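Print this | E-mail to a friend

Let the kids stay in the simulator

Opinion

Typing this fast because the school board wants comments by Wednesday and I've already rewritten my first paragraph four times.

The question, for anyone who missed it: should the robotics club at Yeoman High keep spending its year on simulated kitchens, or go back to building something with wheels that drives around a gym. I say keep the kitchens. I coached the wheels version. Loved it. Still think it's time.

Old way, first. Two students built the robot. The rest cut foam, held a flashlight, made the banner. Good kids, bored out of their minds. One motor dies and that's the whole month gone. We spent more than 4,000 dollars the last season I ran it and most of the club never touched a line of code.

Now everybody gets an arm. It isn't real, it lives in a computer, fine. Saqib Mohmand took over the club from me and set it up so each student has their own kitchen and their own task. Get a jar off a shelf. Move a roll from one plate to another. Sounds like nothing. Go try it.
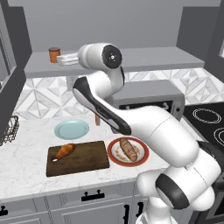

A jar on a shelf is a hard problem! Where do you come in from, how do you not clip the cabinet, how far do you close, what does the elbow do while the hand is busy. One sophomore ran the same reach 1,135 times before she had a version she would show anyone. She kept a log. I read the log. It is the best lab notebook I've seen out of that building, and teh spelling is worse than mine.

The complaint I keep hearing is that it's a video game. OK. I've watched my nephew play video games and he has never once stopped to write down why he lost.

The better complaint is about hands. Kids should strip wire, burn a finger, learn what a loose screw sounds like. I agree with that one, and I don't have a great answer. Simulated bread doesn't crumble the way bread does. Friction is a number somebody typed in. A kid who only ever works on a screen is going to get a nasty surprise the first day on real hardware, and I'd like the club to own one cheap arm so the surprise comes early. Put it in the budget. One arm, shared.

But don't scrap the rest to pay for it. That's the proposal on the table and its a bad trade.

Comments are due at the district office or by e-mail. Mine's going in tonight.

Comments (3)

narkavport_dad: My son is in this club and talks about wrist angles at dinner. Send help. Also keep the program.

R.T.: Disagree. We learned more from one broken gearbox than any computer taught us.

cisteleck77: who pays for the one arm though

We use cookies to remember your settings. By continuing to read you accept this. OK

Print this | E-mail to a friend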